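Research Articles | Workplace and Everyday Life

May 6, 2026

By the Brevport Shared Spaces Study

4. The Coffee Tray and Its Keepers

4.1 Why a tray

When we began visiting offices for this study, we had our eyes on the larger things - the refrigerators, the sinks, the long counters where people stand and wait for water to boil. Those are the objects that earlier writing on office kitchens has mostly dwelt on, and we expected to dwell on them too. But the longer we sat with people in their workplaces, the more the talk kept coming back around to something much smaller, a divided tray or box in which the makings of a hot drink are kept together, often with a little something sweet alongside. People had opinions about it. They told us where it had lived before, who had moved it, and what used to be in the compartment that now holds something else. We came to feel that it deserved a section of its own, and we hope the reader will be patient with us while we give it one.

In the seven offices we visited, a tray of this general kind was in use in every one. Most had not been bought as part of any plan. At Plikevier, a small translation firm on two floors of an older building, the tray had started out holding paper clips and pens at the front desk, and it was taken over for coffee one morning in July when the cupboard door stuck and the sachets had to go somewhere. The cupboard was repaired within the week. The coffee stayed where it was, and the paper clips have been in a mug ever since.

4.2 What goes where

We asked people at each office to show us how their tray was laid out and to talk us through it as they did so. We had thought this would be a quick warm-up before the interview proper, and we set aside only a few minutes for it. It became the longest part of most visits, and in two cases it was really the whole visit. A tray with only four or five sections still leaves a good many choices open, and our participants had plainly been making those choices, sometimes for years, without ever having been asked to put them into words.

The first thing that struck us was how rarely anyone chose to mix kinds within a section, even where mixing would have saved room. Two sorts of coffee would be kept side by side with a wall between them, and if a wall was missing people would make one out of a folded piece of card. One woman at Edo, where the staff share one tray among three desks, told us that she can't bear to "fish" for a sachet while she is on the phone, and that she wants her hand to know where to go. Several others said much the same in their own words. Figure 4 gives an arrangement of the kind we mean, with small yellow wrapped snacks toward one end, upright black sachets marked KOPIKO and SUPREMO in the middle, stick sachets marked CITY CAFE beside them, and a bundle of flat wooden stirrers at the other end.

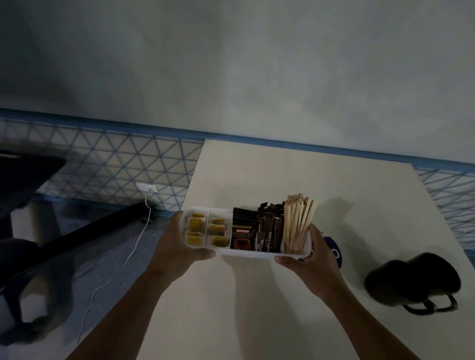
Figure 4. A divided white tray with snacks, coffee sachets and stirrers.

Height matters more than we had guessed. Stirrers and stick sachets are nearly always stood on end, and people were quite firm about this, to the point that one participant stood ours back up after we had laid a few down to count the spaces. Laid flat, they slide under one another and get forgotten. Standing up, they can be pulled out singly, and a glance from across the room will tell you whether it is time to open another packet. The sweets and snacks are treated quite differently. They are allowed to lie as they fall, one partly on top of another, and we never once saw anybody straighten them. When we asked about this at Betancur, an accounting office with a good deal of pride in its tidiness, the answer was simply that a snack doesn't stay long enough to be worth arranging.

There was less agreement about which thing should go at which end. Some people placed the stirrers nearest the cups, reasoning that a stirrer is the last thing you reach for. Others put them as far away as they could, so that sleeves wouldn't brush against them. At Plikevier the tray is turned end for end every few weeks by somebody, and turned back again by somebody else, and as far as we could learn the two have never discussed it. We mention this in good humor, but it does bear on a point we return to in Section 5, namely that a good deal of what looks like settled order in a shared room is still being worked out, quietly and by hand.

4.3 Carrying

A tray is also a thing that moves, and this sets it apart from the cupboards and drawers described in the previous section. In four of the offices it had no fixed home at all. It was taken to whichever desk had visitors, carried along to meetings, and lifted out of the way when somebody needed the surface for papers or for lunch. People spoke of this carrying with some care. A tray filled with upright things is top-heavy at the stirrer end and light at the other, and the usual advice, given to us more than once, was to take it with both hands, one at each end, and keep it level. A new employee at Edo described learning this the hard way in her first week, when the stick sachets went over like a fence in the wind (her words, and we liked them very much).

Because it moves, the tray also gathers company. It is set down among bags and phones and keys, and small belongings end up inside it that were never meant to be there. During our visits, participants took out a hair tie, a parking token and a dead battery from trays they had described to us, minutes earlier, as holding only coffee things. Nobody seemed bothered. The odd item was generally left on the nearest desk for its owner to find, and in most cases it was gone by the time we packed up.

4.4 Filling and running low

Refilling was the one matter on which feelings ran a little warm. Betancur keeps a written note of what it buys, and was generous enough to let us read it through. Over the period it covers, the office had gone through 3000 sachets and 2000 stirrers, a gap that puzzled us until it was explained that several of the staff stir with a spoon they keep in a drawer, and that one or two don't stir at all but swirl the cup. The snacks were not written down. They are brought in from home, in bags of 24 when the nearby store has them, and everybody we spoke to drew a clear line between the coffee, which belongs to the office, and the sweets, which are a kindness from whoever put them there.

That line shapes how each section is allowed to empty. When the coffee runs low, people mention it aloud and expect something to be done. When the sweets run low, people take fewer, and the last one may sit by itself for days. We saw this at both Plikevier and Betancur, and participants at Edo recognized it at once when we described it to them, laughing a bit as they did. An empty compartment was felt to be worse than a nearly empty one, and we heard of people leaving a single sachet behind and going without, simply so as not to be the person who finished the row.

We would not want to make too much of a plastic tray. Still, of all the objects we asked about, it was the one that people picked up while they talked, and the one they most often rearranged a little before putting down again. The next section takes up the sink, where the mood was rather different.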